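4. Setting up your work table

Now for the fun part! Your Oltia bench kit is built, the feet are level, and you get to decide where it's going to live. Spend a little time on this section. A table in the right spot gets used every day, and one in the wrong spot ends up holding mail.

4.1 Picking the wall

The Oltia can stand free, but it feels steadiest with its long side facing a solid wall. Old brick is a wonderful partner for it. The color warms up the whole work area, and a few chips and pale patches only make it look better (we're big fans of brick in all its moods).

1. Clear the floor along the wall and sweep up any grit.
2. Run your palm over the brick at table height. If sand or crumbs of mortar come off, brush the wall down with a dry, stiff brush and sweep again.
3. Carry the table into place with 2 people. Lift it by the frame, never by the top.
4. Leave a gap of 24 mm between the back edge and the wall. Brick is rarely flat, and the gap keeps the high spots from rubbing the finish.

Note: If you bought the Trnka wall strip, fit it before step 3. The strip is 829 mm long and you'll want both arms free while you mark the holes.

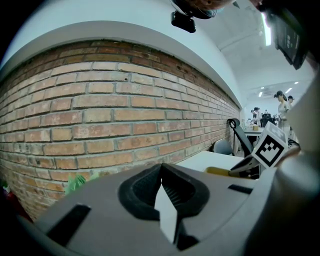 Drill into the mortar lines wherever you can. Mortar is softer, it's easier to patch, and if you ever move the strip you won't be left with a row of holes through good brick. Weathered brick can split when the bit gets close to an edge, so go slowly and let the drill do the work.

CAUTION: Wear eye protection when drilling masonry. Check for pipes and wiring first, including behind any plastered band or ledge higher up the wall.

4.2 Light

A white ceiling is a real gift in a brick room — aim a lamp up at it and you get soft, even light across the whole tabletop. The Umora clamp lamp (part 434) does this nicely.

1. Clamp the lamp to the left rear corner if you're right-handed, or the right rear corner if you're left-handed.
2. Tilt the head upward.
3. Sit down and hold a pencil over the table. If it throws a hard shadow, raise the arm one notch and try again.

4.3 Laying out hand tools

Keep handles pointing toward you and a hand's width in from the edge of the tabletop. Bright handles are easy to spot in a mess, so put the tools you reach for most at the front. Anything with a blade goes in the Lameck tray, blade down.

Go on to section 5 to fit the drawer.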